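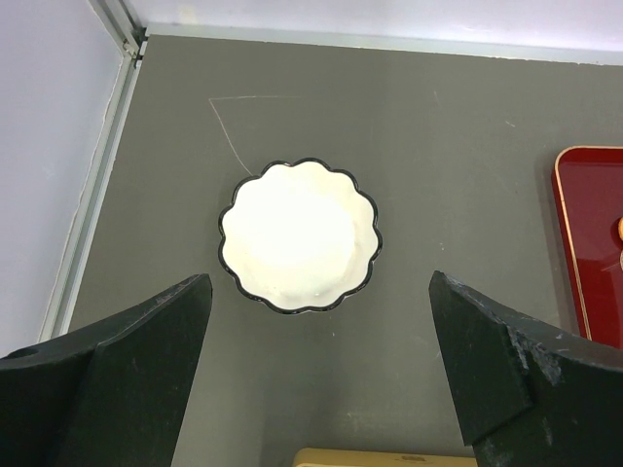 The white bowl.

Item 29 in the schedule of effects was entered as follows: one bowl, white, scalloped, edged in black. No value was given. The executor, Mr Corrado Farina, had left the column blank, and the house of Monti did not accept blank columns.

Ms Hanan Ghanem was accordingly instructed to attend at Grasulwood and complete the entry. She laid the bowl on the grey table and took from her case the form supplied for the purpose. Under "Condition" she wrote "Good". Under "Use" she wrote nothing for some time.

"It was for the keys," said Ornella Greco, who had kept the house for the deceased. "Before that it was for sugared almonds. The trays were for letters. Red for those he meant to answer."

"And the gold one?"

"Those he had answered. It was seldom full."

Ms Ghanem recorded this, although the form made no provision for it.

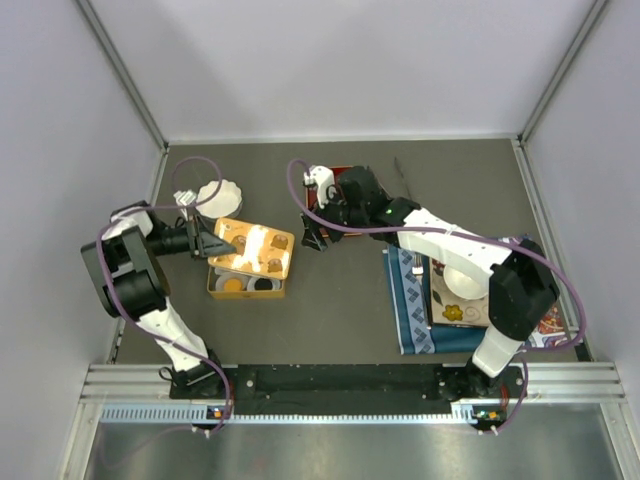
The trays were to be listed separately, under the rules of the house, and the stick was to be listed as well. Mrs Greco could not say what the stick was for. It had lain beside the red tray since March -- she was certain of the month -- and she had dusted round it. Mr Farina, when consulted, proposed the word "sundry". It was adopted.

There remained the matter of value. Ms Ghanem was permitted to enter any sum she could defend before the registrar. She asked Mrs Greco whether she would wish to have the bowl, were it to be released from the estate.

"I should not know where to put it," said Mrs Greco. "I have only the one key now."

Ms Ghanem wrote "nominal", signed the sheet and dated it Apr 14, 2022. She then turned to item 30, a clock.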